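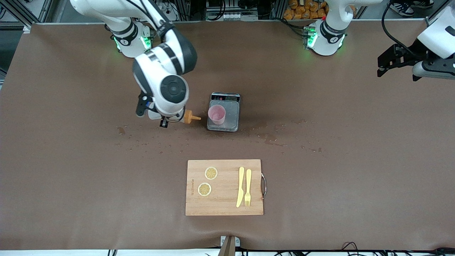 Pesar líquidos com bisnaga: vale a pena?

pushpa_dhillon
Para dosear água na balança passei do jarro para a bisnaga de bico. O copo fica no centro do prato, carrego na tara e vou apertando devagar. Com o jarro passava sempre do valor. O problema é a mesa, que acaba cheia de pingos. Como fazem?

Marlies G.
Bico mais curto e mais perto do copo. A minha bisnaga é da Sallness, leva 500 ml e nunca a encho até acima. Com 460 já chega.

savita.shukla
Não concordo. Para quantidades grandes a bisnaga só cansa a mão. Uso-a abaixo de 13 g e o resto vai de jarro. E ponham um pano por baixo da balança.

pushpa_dhillon
O pano já experimentei, mas a balança fica a abanar e o peso não estabiliza. Segue a mesa de perto.

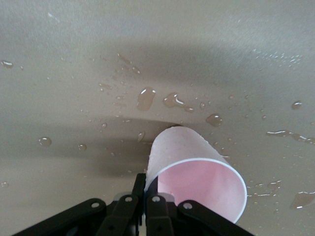 Copo deitado e gotas na mesa

Erzsébet B.
Com um copo tão leve eu trocava por uma taça baixa e pesada — tomba menos. E seca a mesa antes de pousar lá a tábua de cortar, que a madeira não gosta de água.

savita.shukla
A taça pesada come capacidade à balança. A minha pesa mal a partir de certo ponto. Fico com o copo.

Marlies G.
Depende da balança. A minha tem mais de 7 anos e aguenta a taça sem problema.

pushpa_dhillon
Vou tentar a taça e o bico curto. Depois digo.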